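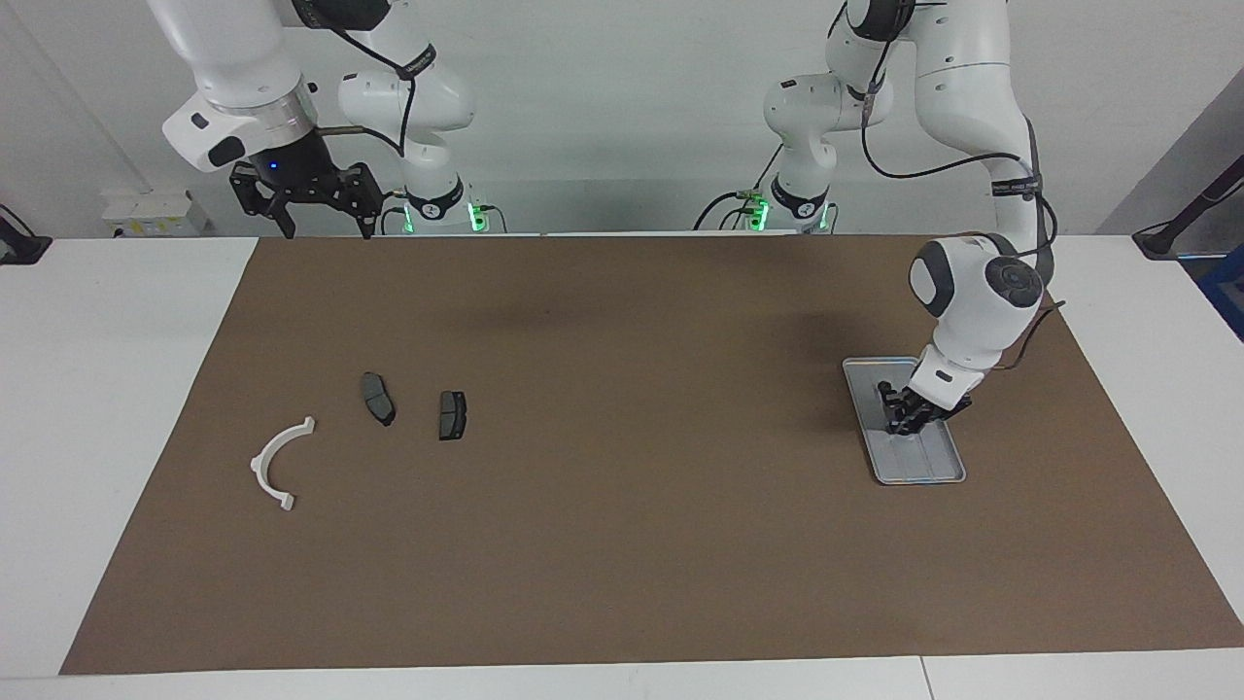

Is the Trasden worktable suitable for a room that is shared by several departments?

It is suitable for most shared rooms, provided that the floor is reasonably level and the tables will not be moved every day. Departments that need to clear a room between classes should consider the lighter Lüthi folding table, which was reviewed by this office last year.

Equipment Review: Trasden Worktable, Standard Height
Prepared by the Furnishings Office, Dremen College of Applied Arts
Reviewer: Gion Sutter

Scope of the review

The Furnishings Office reviews equipment before it is added to the list of approved purchases. Departments may order listed items without further permission. The Trasden worktable was proposed in March by the Department of Bookbinding and Paper Conservation, whose present tables are to be retired. The office bought four tables at a total cost of $2,147, including delivery, and placed them in ordinary use. The supplier was told that the purchase was for the college but was not told that a review would be written.

This review covers assembly, stability, the work surface, cleaning, and repair. It does not cover the matching drawer units, which were not available when the order was placed.

Delivery and assembly

Each table arrives in two cartons. One holds the legs, rails, and hardware; the other holds the top. The cartons were clearly marked and the contents were complete, although one bag of bolts had split and its contents had to be collected from the bottom of the carton.

Assembly requires two people. The printed instructions are adequate up to the fifth step, at which point the drawing shows the cross rail from the underside without saying so. Both teams fitted the rail backward on their first table. The error does no harm, but the table must be turned over again to correct it. Once this was understood, the remaining tables went together without difficulty. A hex wrench is supplied. The office recommends using a better one.

The top is supplied in white only. The supplier's catalog mentions a gray finish, but the order desk confirmed that it has been withdrawn.

Stability

A worktable in a bindery is pressed, leaned on, and struck with a bone folder for most of the day. The Trasden performed well in this respect. With the leveling feet properly set, there was no sway along the length of the table and very slight movement across its width. Staff using a cast-iron nipping press reported that the table did not creep across the floor, which had been a regular complaint with the older furniture.

The leveling feet are the weak point. They are threaded into a plastic insert, and the insert in one leg had begun to turn with the foot by the end of the trial. The supplier replaced it promptly and without charge. Departments should lift these tables when moving them and should not drag them, even for a short distance.

The stated load is 200 pounds, evenly spread. The office did not test to that limit and asks that departments treat it as a firm maximum.

The work surface 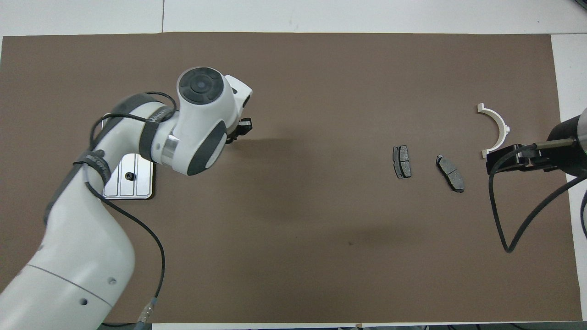

A smooth, pale surface has clear advantages for fine work. Dropped needles and loose thread are easily found, and small parts do not roll into a grain or a joint. Against this, instructors in the conservation studio found the white tiring under the ceiling lights, particularly in the late afternoon. Several preferred to work on a covering of a darker color. The office has no objection to coverings of any kind, so long as they are not fixed with adhesive tape. Tape left on the top through a weekend leaves a residue that takes a good deal of rubbing to remove.

Cutting directly on the surface is not permitted. A knife line was made on the underside of one top for the purposes of this review, and it proved deep enough to hold dirt after two cleanings. A cutting mat must be used at all times.

Heat was less of a concern than expected. A tacking iron resting on its stand left no mark. Hot glue pots should nevertheless be kept on a tile, in keeping with the existing workshop rules.

Cleaning

Wheat paste, water-based glue, and pencil come away with a damp cloth. Dried white glue can be lifted with a plastic scraper. Leather dye is a different matter. Brown dye that was wiped at once left no trace, while the same dye left overnight produced a faint stain that has not come out. The supplier sells a surface cleaner under the Skarari name. The office tried it on the stain and found it no better than dish soap, and it cannot be recommended at its present price.

Repair and spare parts

Legs, rails, and feet may be ordered singly. The top may also be ordered alone, although it costs more than half the price of a complete table. Orders must give the part number printed on the inside of the left rear leg. This label is paper and will not last in a wet workshop. Departments are asked to copy the number into their inventory on the day of assembly.

Comparison with the Lüthi table

The Lüthi folding table scored well in the previous review and remains on the approved list. It can be carried by one person and stored upright, and its edges are more comfortable for students who rest their forearms on the table. It is noticeably less steady. For drawing, meetings, and examinations, the Lüthi is the better purchase. For pressing, sewing on frames, and any work with heavy hand tools, the Trasden is preferred.

Rating

On the scale used by this office, the Trasden worktable received 81 points out of 100. Points were lost for the instructions, the leveling feet, and the price of a replacement top. A score of 75 is required for listing.

Decision

The Trasden worktable, standard height, is approved for purchase by all departments. The counter-height version has not been examined and is not approved at this time. Departments wishing to order drawer units should contact the Furnishings Office before doing so, as the mounting holes on the tables already delivered may not match the current pattern.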